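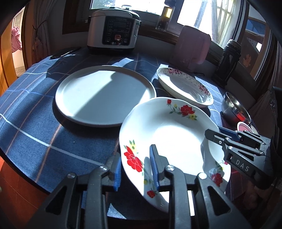 A rose-patterned serving dish with a scalloped rim, lifted above a round table laid with a plaid cloth.

FOR RELEASE 22/08/2023

Skolard Questions the "Complete" Dinner Set, Opens Mixed-Table Sale of Single Dishes

Skolard, the secondhand tableware seller, today opened its Mixed Table sale, offering 1000 single plates, bowls and serving dishes with no matching sets among them. The company is using the sale to ask why households are still told they need a full set of anything.

"I have been hearing about the complete table for most of my working life, and I have yet to eat at one," said Farzana Siddiqui, founder of Skolard. "People have a flowered dish from one place, a plain gray plate from another and a steel bowl that does most of the work. Then they open a catalog and are told this is a problem. We don't see the problem."

The claim behind the sale comes from a small household survey that Skolard carried out in May. The company asked 300 of its customers which dishes they had put on the table in the past week. Only 52 had used a matching set at any meal. Skolard is aware that people who shop for secondhand plates are unlikely to be fans of the boxed dinner service, and it does not offer the figure as a picture of the whole country. It would like to see the larger sellers publish theirs.

The sale is arranged by use. Shoppers can look under Rice and Roasts, Soup, Fruit, Bread and Things With Sauce. There is no section for occasions. Skolard tried one last year under the name Special Days and dropped it when buyers wrote in to say they were using the same dishes for leftovers.

Flowered porcelain makes up the largest part of the stock, much of it with red or pink roses. Danish Ghauri, who buys for the company, was against this at first.

"I thought we would be stuck with them," Ghauri said. "Every trend report I was sent said plain, matte and beige. I bought a few flowered dishes to fill a shelf and they sold before the beige did. I don't read as many trend reports now."

Ghauri is no more convinced by the higher prices often asked for older pieces. Skolard does not use the word "vintage" in its listings unless it has a date for the piece, and for most of its stock it does not. Each listing gives the width and depth, the weight, any chips or worn spots and whether the dish sits flat. Pieces that rock on a level counter are sold at half price and labeled "rocks."

The company is also taking a position on tablecloths, where it expects some argument. The usual advice is to put patterned dishes on a plain cloth. Skolard's buyers laid flowered pieces over checks, stripes and plaid for several weeks before the sale and found little to support the rule. A dark blue plaid held up well under red roses. A small brown check did not, and Siddiqui says she would not wish it on any dish.

"You can find all this out at home in five minutes for free," she said. "Put the plate on the cloth. If you don't like it, move the plate."

Skolard has the same doubts about the idea of a table cleared of everything but the place settings. Its own customers write of tables shared with cookers, thermos bottles and whatever came in with the shopping. The company has no storage boxes, trays or organizers to sell them and says it does not plan to start.

Not everyone at the company is sold on the campaign. Tanveer Gondal, who handles shipping, notes that single dishes of different shapes are harder to pack than a stack of the same plate, and that an oval dish with a wavy rim is the hardest of all.

"A set goes in a box that was made for it," Gondal said. "These go in a box that I have to argue with. I like the dishes – I would just like them more if they were round."

Orders are limited to 4 large serving dishes per box for this reason. Smaller plates and bowls may be added until the box is full. Breakages are refunded on receipt of one photo of the damaged piece, and buyers do not need to send it back.

Prices are set by size and condition. Pattern has no effect on price. The sale runs until the stock is gone, and Skolard will not be adding a countdown clock to its pages.

About Skolard
Skolard buys and resells used tableware, with a focus on serving dishes, bowls and single plates. It does not sell boxed sets.

Press contact
Usman Bukhari, Skolard Press Office
Review pieces are available on loan. Please state the size of dish required and allow time for packing.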